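How to clean scale from a small plate heat exchanger

Scale is a hard layer of minerals, mostly calcium carbonate, which settles on warm metal when the water is hard. In a plate heat exchanger the channels are very narrow, and so even a thin layer makes a big difference. The flow goes down, the pump works harder, and the water leaves colder than it should. This page explains how I clean the small brazed unit in our workshop at Sowerby. The same steps are good for most units of this size, but please read the manual of your own unit first.

How to know that cleaning is needed

Write down the pressure on both sides of the exchanger when it is new or freshly cleaned. Keep this paper near the unit. When the pressure drop has become one third larger at the same flow, it is time to clean. Do not wait until the channels are blocked, for then the acid cannot pass through and the unit must be replaced.

What you need

A small circulation pump which can resist acid
Two hoses with the correct fittings
A plastic bucket with a lid
Citric acid powder
Baking soda
Test strips for pH
Gloves and closed safety glasses

I use a Jollex pump with a plastic head. A pump with brass parts will also work, but it will not live long.

Step 1. Isolate and drain

Switch off the heating and let the unit cool to room temperature. Close the valves on both sides, release the pressure slowly and drain the side that has the scale. Usually this is the tap water side. If your unit has no service valves, this is a good moment to put them in. You will be glad of it next year.

Step 2. Connect the hoses
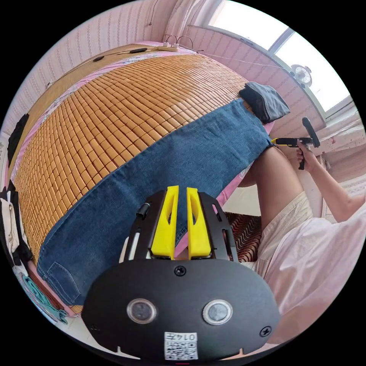 Connect the pump outlet to the lower port of the exchanger, and lead the hose from the upper port back to the bucket. In this way the gas can escape upwards and does not stay between the plates. The gap between two plates is a narrow upright slit, much narrower than the one between the two yellow fingers, and a single piece of loose scale can close it. Put therefore a fine strainer on the suction hose. Tighten the fittings by hand first and run clean water for 3 minutes to look for leaks.

Step 3. Prepare and circulate the acid

Dissolve 50 grams of citric acid in each 1000 ml of warm water. Always add the powder to the water, a little at a time. Start the pump and leave the lid loosely on the bucket, so that the gas can go out. Open a window also.

In the beginning you will see foam in the return. Test the pH every quarter of an hour. If it rises above 4, the acid is nearly used and you must add more. When there are no more bubbles and the pH stays the same for half an hour, the cleaning is finished. Our unit needs two hours in most years.

Never use hydrochloric acid on stainless steel plates. It attacks the steel and you will get small holes between the two circuits.

Step 4. Neutralise and rinse

Add baking soda to the bucket in small spoons until the pH is near 7. It foams strongly, so go slowly. Circulate this for ten minutes, empty the bucket and rinse with clean water until the strip shows the same value as your tap.

Step 5. Put back in service

Remove the hoses, open the valves slowly and let the air out. Run the unit at normal flow and write down the pressures again. Before the last cleaning our outlet gauge showed 671 mbar, and after it 713 mbar, with the same inlet pressure. If you see no change at all, look at the strainer before you repeat the acid.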